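Comparing Two Finger Designs for Two-Arm Shirt Folding
Project report, Ostap Tkachenko, 24 Jul 2018

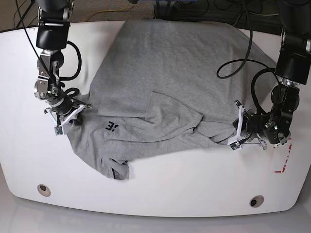 Figure 1. Both grippers holding the gray T-shirt, with the fabric gathered at the left gripper.

1. Purpose

The project compared two sets of gripper fingers on the same pair of arms. The first set, called Undum in this report, is the open-frame white plastic finger seen in Figure 1. The second set, Bresham, is a solid finger with a flat rubber face. The question was which set keeps hold of thin cotton while the arms move apart.

2. Setup

The arms stand at one table and share a Boiko controller. Both were run by teleoperation at the same speed limit. Closing force was set in software and left alone between trials. The shirt was dropped on the table from a fixed height before each trial, so the starting shape was never the same twice.

3. Procedure

Each set was given 100 trials. A trial had three steps: grasp one edge with each gripper, pull until the cloth was taut, and lay one side over the other. A trial failed if either gripper lost the cloth. Regrasping was allowed once before the pull and was logged separately.

4. Results

Undum failed in 7 trials and Bresham in 12. Most of the Bresham failures came at the grasp - the flat face pushed the cloth ahead of it and closed on nothing. Undum got under the edge more easily but took up more fabric than intended, and the bunched cloth then had to be pulled out before folding. Median trial time was longer for Undum as a result.

Cable routing affected both sets equally. On long reaches the wrist cables touched the shirt and shifted it, and those trials were kept in the count.

5. Limits

Only one shirt was used. The operator knew which fingers were fitted, and practice probably helped the second set, Bresham. The difference in failures is too small to settle the matter. A run of 300 trials with the order mixed is planned for December, using the Dandeck logging software in place of handwritten sheets.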